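About Us

Welcome, and thank you for reading this far down the menu! Most visitors go straight to the service form, and that's fine, but we do like it when somebody wants to know who will be coming through the door with the tool bag.

Gukis is a small robot service shop in Ornstead. We set up, look after and repair robot work cells, mostly the two-armed kind that handle soft things like clothing, towels and bags. Veronika Eberhard started the business after years of fixing sewing and pressing equipment, and she still answers the phone most mornings (if you get the machine, she's probably under a table with a flashlight). There are 5 of us now, plus a parts room that has been outgrowing its shelves for as long as any of us can remember.

We'd rather tell you about one job than hand you a list of services, so let us tell you about the folding cell we call Sin. The name comes from the math button on Veronika's old calculator, which she was using when we worked out the arm angles, and it stuck before anyone thought about how it would sound over the phone to a customer.

Sin is a T-shirt folding cell, and we look after it from the tabletop up. The top is covered in brown paper, and over the paper we lay out a grid in blue tape. It looks like something from a grade school gym floor, we know! But the grid is what we measure from. When an arm starts setting a sleeve down a little farther over than it did last month, the tape tells us so before any fancy software does, and a new roll costs very little. Paper wears, of course, and tape lifts at the ends, so both get replaced as part of the regular visit. We do the paper first, smooth it out from the middle, and then pull the long strips with one person at each end of the table.

After that comes the mounting. Every bolt on the base gets checked with a torque wrench and marked in the book, and then we go over the cables, starting at the gripper and working back toward the power. Cables are where most of our repair calls begin. A folding arm bends its wrist all day long, and a cable that's been clipped an inch too tight will let you know about it sooner or later, generally on a busy afternoon. The finger pads come next. We wipe them, look for flat spots, and swap them in pairs so that both sides of a gripper hold with the same grip.

Then we bring out the shirts. Long sleeves are our favorite for checking a cell, because sleeves are where a fold usually goes wrong, and we like to try a garment laid out flat, partway folded and rumpled up.

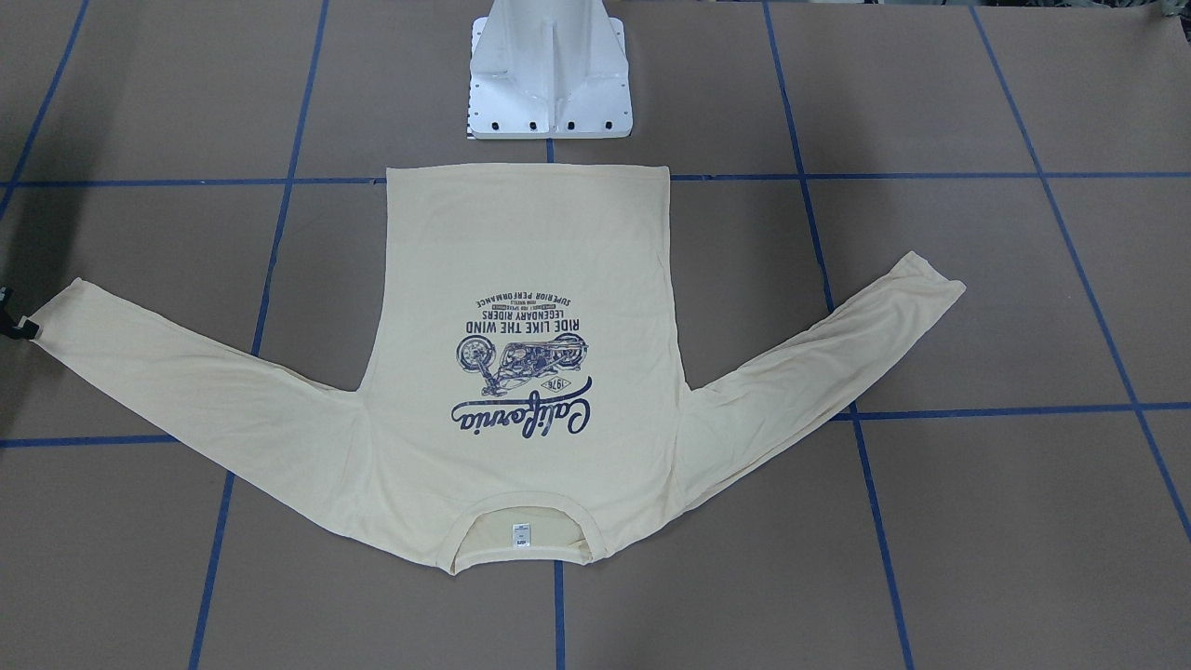
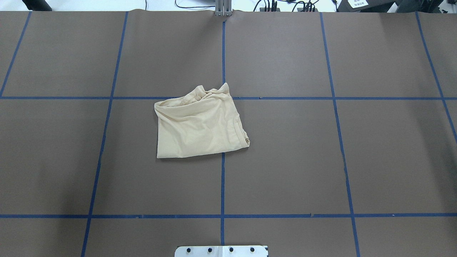
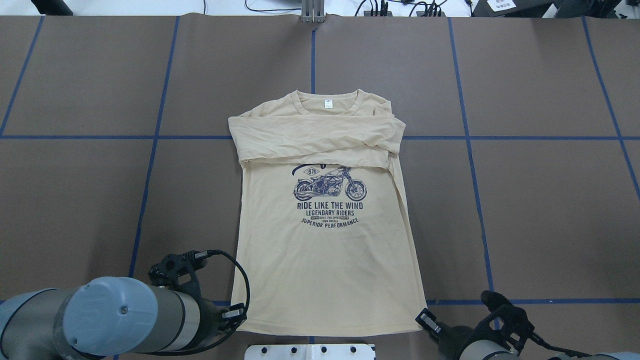
How often does a folding cell need a service visit?

For a cell that runs every working day, we suggest a short visit every 30 days to check the bolts, cables, pads and tape, with a longer one in November before the holiday rush. A cell that only runs now and then can go quite a bit longer between visits, and we'll set the dates with you after we've seen it.

We keep a paper logbook for every cell in our care, and Sin's is the fattest of the lot. Each page has the date, who came, what was changed and anything odd that was noticed, even if it was only a squeak. Veronika is firm about the squeaks. More than once she has gone back through the book and found that a worn joint had been grumbling for weeks in somebody's handwriting, and we've all become better note takers on account of it. The latest work order in Sin's book is number 1714, for a fresh set of finger pads and a rerouted wrist cable on the left arm.

We also sell the Zedetti kit, a box of spares we put together ourselves for customers who like to handle the small things on their own. It has pads, clips, cable ties, tape and a printed card with the order to do things in. Plenty of our customers buy one kit, use up the tape first and call us to ask for more tape (we now sell the tape separately, thank you to everyone who asked).

If you have a cell that's drifting or dropping shirts, or one still sitting in its crate because the manual was no help, please call or stop by the shop. There's coffee on until 2, and you're welcome to bring the broken part along in your pocket.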